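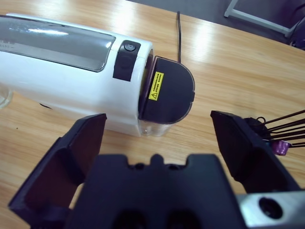
Equipment planning for tabletop manipulation cells

Equipment planning for a tabletop manipulation cell covers the choosing, costing and buying of everything needed before a robot arm can work on household objects. The arm gets most of the attention, but a good plan starts with the jobs on the table, and this is where the subject becomes really interesting. A coffee machine is a lovely test of a budget. Its glossy shell throws light back at a wrist camera, its clear plastic lets the table show through, and its cable wanders off wherever it likes. Each of these has a line in the plan.

Choosing the gripper

Parallel grippers with two fingers remain the usual first purchase. Opening width should be checked against the widest object on the task list, both upright and lying on its side, as a machine lying down offers quite different places to hold. The Bedov workshop, set up by Radoslava Sokol and Ctibor Tichý, kept a drawer of cardboard shapes for this purpose and tried them against supplier drawings before ordering anything. Seven shapes were enough to rule out the first gripper on their list.

Finger tips are best treated as consumables. Angled tips reach well into narrow spaces, and spare pairs should be ordered with the gripper.

Sample budget

The Bedov plan, drawn up in August, set aside 3000 euros for the gripper, wrist camera and mounting bracket, and 700 euros for the table, lamps and household objects. The arm was costed separately. Žofie Oravec later published the plan with her own notes in the Erkon handbook, where it runs to 19 pages and includes a wonderfully thorough section on cable clips.

Common omissions include:

Spare cables for the wrist camera
Diffusers for ceiling lights over pale or varnished tables
A second copy of any object likely to be dropped
Table space for small items beside the main object, such as a holder with coloured coffee capsules next to the machine

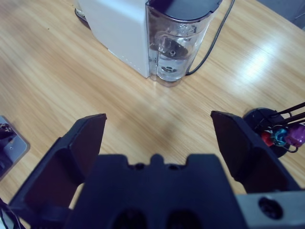 Delivery and set-up time

Lead times differ a great deal between parts. Vrabec, a small supplier of mounts, cuts brackets to order, so Bedov placed that order first and bought the table last. Matěj Vávra's worksheet, reprinted in the same handbook, gives each item a "needed by" column next to its price, a simple idea that has been widely copied.

See also

Fondetti worksheet
Gripper finger design
Wrist camera lighting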